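# Building a filmography page for one actor

These steps produce a single-actor filmography in a plain spreadsheet, ready to paste into a fan site or wiki. The sample used throughout is the stage and screen work of Aitana Carrasco.

## Set up the columns

Create one row per credit and use this order:

1. Year of first release
2. Title
3. Role
4. Type (film, series, short, voice)
5. Director
6. Source

Keep the year as a number. Do not type "TBA" in the year column; leave the cell blank and write "announced" under Type.

## Enter the credits

Work from the closing credits first and press material second. For *Drestudum*, the closing credits list Carrasco as "Ines." The press sheet says "Inés R." Use the on-screen form and put the other in a note.

A series gets one row, with the episode count after the role. In *Laleck* she appears in 8 episodes, so the cell reads `Marta (8 ep.)`. If a role is recast, name the other performer in the note. Bence Bognár took over from Crescencio Collado in season 2 of *Robles*, and both filmographies should say so.

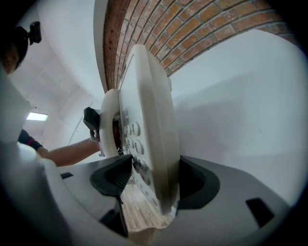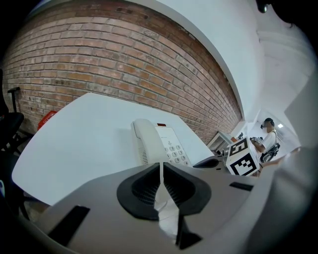
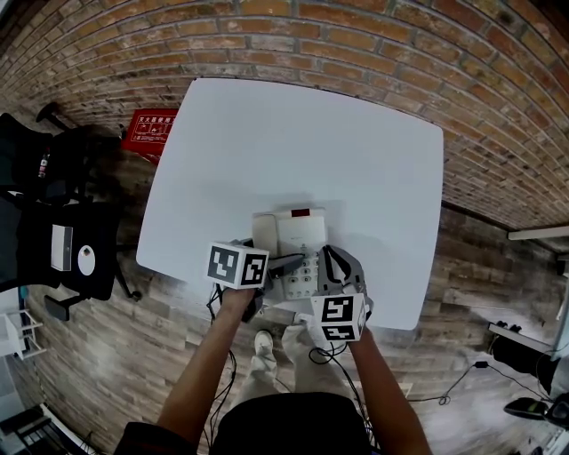 **Where does an uncredited cameo go?**

Put it in the main table under its release year, with "uncredited" in parentheses after the role. The Source cell must name an interview or a production document.

## Sort and check

Sort by year, then by title. Ignore "The" and "A" at the start of a title. Next, filter the Source column for blanks. Any row without a source moves to a second sheet named `unverified`.

Check festival titles separately. *Ekley* was screened a year before it opened in theaters, and the festival year is the one to enter. Director Ivana Lucero's own filmography must use the same year.

## Export

Save as CSV with UTF-8 encoding, or accented letters will break. Keep the introduction above the table under 2,000 characters. Open the file once in a text editor and confirm that titles containing commas are in quotation marks.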